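Hakim of the Lower Stair

4 min read

Hakim of the Lower Stair is a fantasy novel by Tamer Twal, the third of his Drament books and, at 390 pages, the longest. It follows a locksmith hired to reopen a flooded library beneath the port city of Golodar. The publisher, Liverari, calls it a standalone. That claim is hard to credit: the first chapter relies on a bargain struck in book two and never explains it.

Plot

Hakim owes the river court 36 keys, one for each door his grandmother sealed. He is given until the August tides to cut them. By the twelfth door he suspects that the court wants the library drowned for good, and he begins making false keys alongside the true ones. His apprentice, Oda, sells one of the false ones to a rival guild. The last third takes place almost entirely on the stair itself, where time supposedly runs backward, although characters go on eating supper in the usual order. 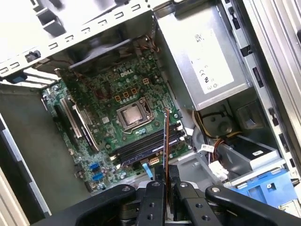 The ending has been described as ambiguous. Oda opens the final door and the book stops there, with the river court's debt neither paid nor forgiven. Supporters see a deliberate refusal to settle the question. It may also be that a fourth book was already under contract.

Background

Twal has said he wrote the first draft in 300 days while working nights at a ferry terminal. No draft has been shown to anyone who has written about it, and an earlier interview gave the time as two years. The often repeated story that the map of Golodar was copied from a real harbour chart has no known source.

Reception

The first printing was 2931 copies, an oddly exact number that comes from the colophon. Reviewer Yatziri Ventura praised the guild chapters and the dry humour of the court scenes, but found Hakim "a man to whom plot is delivered". Munther Nassar was warmer, and ranked it above both earlier books — though he also wrote the afterword to the paperback, a connection his review left out.

Claims that the novel revived interest in locksmith fantasy should be treated with caution. The two titles usually offered as evidence were both published before it.

Last updated 14th December

Comments

Fiachra Ó Néill
The supper thing bothered me too. Good book, but the stair rules change whenever he needs them to.

Deividas Grīnberga
Bit harsh on the ending. I read it without book two and had no trouble following the bargain, it's covered in chapter four.

Fiachra Ó Néill
Chapter four is one paragraph!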